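Workshop news: two grippers on the tabletop arm

The tabletop arm at Braldale has been running with two different grippers since March, and we now have enough runs with each to say which one stays on. Both were tried on the same arm, with the same controller and the same wrist camera, so the only thing that changed was what was bolted to the end.

The first is the Pustel two-finger gripper that most of you have used already. It has long black fingers and a plain parallel motion. The second is the Han, a shorter unit with softer pads and a wider opening. Both take the same mounting plate, and changing over takes 29 minutes if you include the calibration.

We ran 908 picks in total, split evenly between the two. The items were ordinary household things: folded cloths, cutlery in a holder, small boxes and plastic baskets. They were moved after every pick so that the arm could not repeat the same path. A pick counted as good if the item was lifted clear of the table and set down again without being dropped or dragged.

On boxes there was no real difference. Both grippers close squarely on a flat side and hold well at low force. The Han was a little slower to close, which shows up over a long session but did not cause any failed picks.

Cloth was where they came apart. The Pustel fingers are narrow at the tip and can get hold of a single fold, so a cloth lying flat on the table could usually be lifted on the first try. The Han pads pushed the fabric ahead of them and often closed on nothing. Raising the closing force did not help. Coming in at a steeper angle did, but then the wrist was close to its limit and the controller slowed the whole move down.

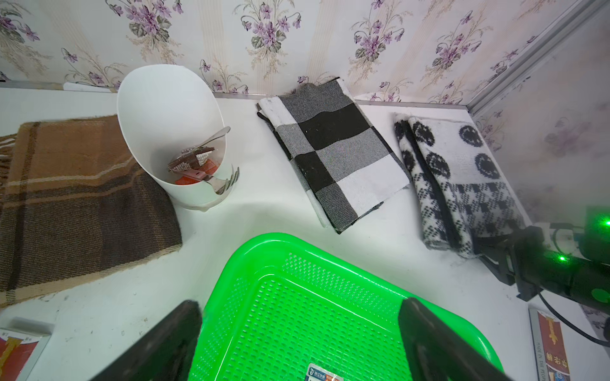

Baskets with perforated sides gave both of them some trouble. A thin rim is easy to grip but it flexes, and the force reading jumps around while it does. We ended up setting a fixed closing width for baskets and ignoring the force signal until the lift had started. With that change the Pustel missed 2 basket picks in the last 48. The Han missed more, mostly on the approach, where its wider body touched whatever was standing next to the basket.

The camera matters here too. With the Pustel fitted, the fingertips stay in view the whole time, and it is easy to see from the recording why a pick went wrong. The Han body covers more of the view as it closes. We tried tilting the camera bracket forward to make up for this, but then the far side of the table was lost.

The Pustel stays on the Braldale arm for now. The Han goes to Sasandale, where the work is nearly all boxes and the softer pads will be useful on printed cartons. The calibration files for both are in the shared folder, along with the basket settings. Please load the right file after any change of gripper, and write the change in the log next to the arm.

The Braldale arm can be booked again from 12th July.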